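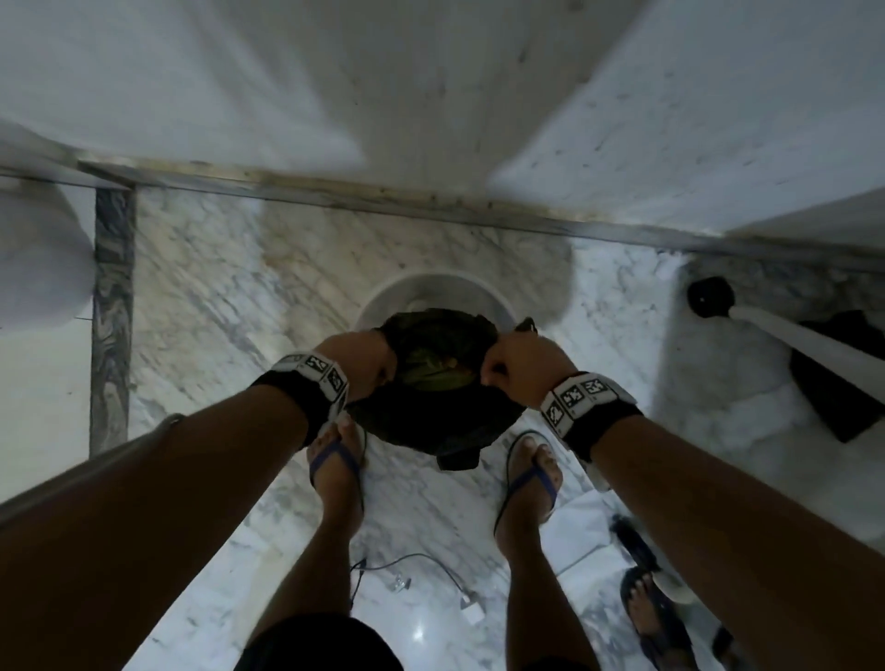
Talking with Shahnaz Amarasinghe about hands, bathrooms and patience

When I met Shahnaz Amarasinghe she was preparing wrist bands for the next home. She coordinates the collection of household examples for Saha, a small project that wants to teach a learning system how people handle ordinary things. She put the bands on the table between us, black straps with a white panel, and she turned one of them so that I could see the printed squares.

"The squares tell us where the wrist is," she explained. "From the head camera we see the hands, but we do not always know the angle. With the markers we can calculate it. If a sleeve covers them, we lose that part of the recording."

I asked her why the project spends so much time in bathrooms, a room which most of us would prefer to keep private. She laughed at the question. The first recordings, she told me, were made in a kitchen in Sodthorpe in March, and the system learned the kitchen quite well. Then it was tested with a bathroom and it did badly.

"Polished marble is difficult. It has reflections, and the lines in the stone look like edges. Also the person is looking down, so you have the feet and the knees in the view. A system that knows only tables does not understand this."

Soft things are the other difficulty. A cup has the same shape in every recording, but a bag or a cloth changes each time somebody takes hold of it. "When you hold a dark bundle with two hands, one at the side and one where the fabric is gathered, the computer sees one dark shape," she said. "Where does it finish? Which part is a fold? A person knows it from the fingers. We have to give many examples before the system can guess."

The collection has now 1,497 recordings, made in 198 homes. Each visit takes 4 hours, with the pauses included. The people are asked to do their usual tasks in their usual clothes, and Shahnaz does not permit her team to tidy the floor before.

"At the start we tidied," she admitted. "We moved the cables, we moved the slippers. The recordings were very beautiful and they were not very useful. Now, if there is a charger on the floor, it stays on the floor."

The labeling is done in Brimside by people who watch each recording at half speed and mark when a hand takes something and when it lets go. They disagree often. Shahnaz keeps the disagreements in a separate folder, and she reads them herself in the evening.

Before I left, I asked what she would like to collect next. She answered without thinking long: laundry, and after that 100 recordings of people folding bed sheets alone.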